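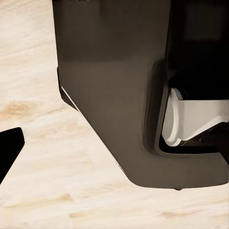
Merja Savolainen wrote in response to the draft that the waiting list for infant places should be reported separately from the list for older children, and that the fund would want to see both before it considered the second payment. The two lists are now given separately in the section on places.

Programs > Early Care > Wenlow Home Child Care Network > Reports
Last updated: today
26 Jul 2026 — Nelli Vainio

Progress report to the Bodell Fund, second period

The grant supports licensed child care offered in private homes in Wenlow and the neighboring district of Nestance. It pays for license preparation, small equipment loans, and a pool of substitute caregivers who step in when a provider is sick or attending training. The report covers work since February.

Providers

The network now has 30 licensed providers, which meets the target in the agreement. Most of the new licenses are in Wenlow. Recruitment in Nestance has been slower, mainly on account of the fire inspection schedule there, which is set by the county and runs only in certain months. Three applicants in Nestance have finished their coursework and are waiting for an inspection date. We have asked the county for a combined visit and have not yet had a decision.

Two providers left the network during the period. One moved out of state and the other took a position with the school district. The families affected were offered places nearby, and all but one accepted.
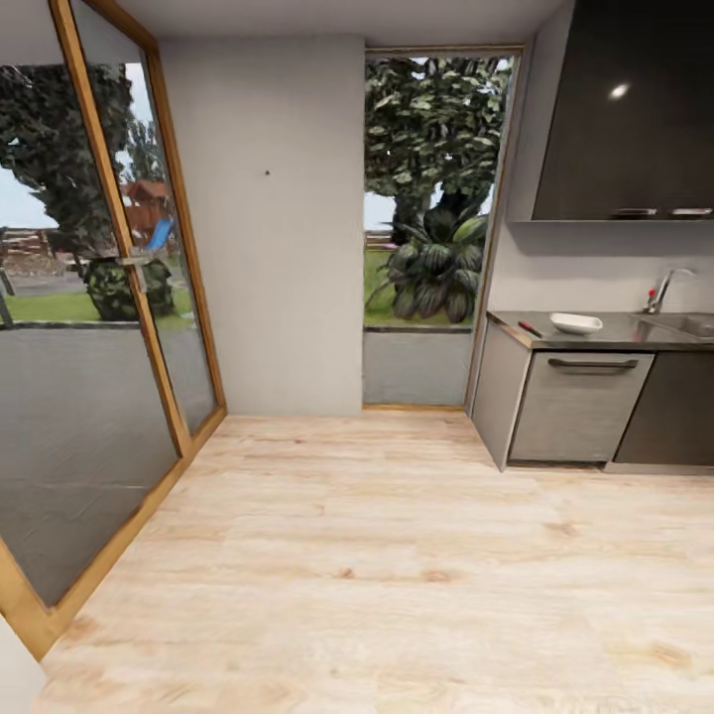
Glass door with a view of the lawn and play structure.

Places and waiting lists

Providers together offer 100 full-time places. Demand for infant care remains well above supply. The infant list stands at 15 families, and the list for children aged two and over has been closed, as every family on it has been offered a place. State ratios limit the number of infants a single caregiver may accept, so growth in this group depends on a second adult being present. Four providers have expressed interest in hiring an assistant if part of the wage can be covered for the first six months. A proposal for this is attached as Annex B.

Substitute pool

The pool supplied nearly 700 hours of cover. Use was heaviest in the early weeks of the period, when illness was widespread, and fell off in the spring. Providers report that they are more willing to attend evening and daytime training when cover is confirmed in advance. Late cancellations remain a problem — the booking form has been changed so that the substitute is paid for the first two hours in any case.

Training

The Macapagal course on infant sleep and feeding was offered twice, once in English and once in Spanish. The Spanish session filled within a few days and a second is planned for the fall. Attendance at the bookkeeping workshop was low. Providers who did attend asked for individual help with tax records instead, and we propose to move the remaining workshop funds to that purpose, subject to the approval of the fund.

Budget

Spending is in line with the agreement except under equipment loans, where fewer cribs were requested than planned. We ask that the balance be carried forward to the next period. No change to the total award is requested.

Next period

Work will center on the Nestance inspections, the assistant wage proposal, and a written survey of enrolled families. The survey questions will be sent to the fund for comment before use.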